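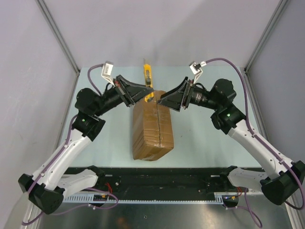

Skondance Shared Workshop
Minutes of the members' meeting, 2019-06-27

Reading time: 3 minutes

Chair: Adjoa Abubakari
Minutes: Nartey

1. Minutes of the last meeting

Accepted with one correction. The tape order was placed with Flidwood, and the earlier minutes gave the wrong supplier.

2. Opening and repacking of returned boxes

Most of the meeting went to this item. The chair reported that 136 parcels came back through the workshop in the spring, and that 7 of them had damage to the contents made by a knife during opening. The damage was in each case a straight cut a short way under the top flaps. The members who work at the packing table agreed that the blade had been out too far.

Erkard asked whether the boxes themselves were at fault. Boxes that have been taped over several times are hard to read, as the old tape hides where the flaps meet. People then cut where they think the seam is and push harder than they need to. It was agreed that a heavily taped box should be turned until the seam is found before any cutting starts.

The following was agreed for the packing table:

- Extend the blade one segment only.
- Cut along the seam first, then the short ends.
- Keep the other hand behind the blade.
- Slide the blade in before putting the knife down.
- Tape that has been wrapped all the way around a box is cut on the side, over the edge, and pulled off by hand.

Erkard wanted it noted that he would prefer safety cutters with a covered blade. The chair said the price had been looked at and that the matter could come back in November with the rest of the tool budget. Nartey said covered cutters jam on thick tape. Left open.

3. Knives and blades

Snap-off blades have been found in the general trash on 2 occasions. Used segments go in the lidded tin on the shelf by the door and nowhere else. The tin will be labeled on all sides. A pack of 100 replacement blades was bought and is in the top drawer. Members are asked to change a dull blade when they notice it and not leave it for the next person.

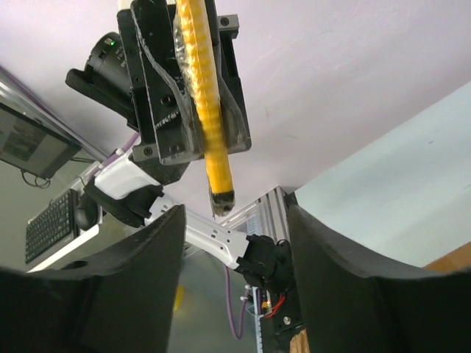

Can clear plastic film go in with the cardboard?

Film goes in the separate bag under the packing table. The recycling company sends back cardboard that has film mixed in with it, and then we pay for the pickup anyway. Paper labels and ordinary packing tape can stay on the box if they don't come off easily.

4. Storage of flat boxes

The stack by the window is too high and has slid over more than once. Boxes that are still square at the corners will be kept, up to the height of the tabletop. Anything soft, torn or taped more than two layers deep goes out with the cardboard. Nartey will sort the stack before the next pickup and leave the large ones aside for the Flidwood order.

5. Other business

The tape dispenser with the bent roller is to be thrown out. The other one works if the roll is put in with the sticky side facing down.

A member asked for a second lamp over the packing table. The chair will look for one in the storeroom before anything is bought.

Actions

Adjoa Abubakari: label for the blade tin, lamp, price of covered cutters for November.
Nartey: sorting of flat boxes, printed copy of the cutting rules for the wall.
Erkard: new roll of bags for the film.

The meeting closed after item 5.

This site uses cookies to remember your settings. Accept / Manage choices

Related
Packing table: how to book a slot
Tool budget, notes from the members' meeting
Cardboard pickup: what goes out and what stays
Flidwood order, packing list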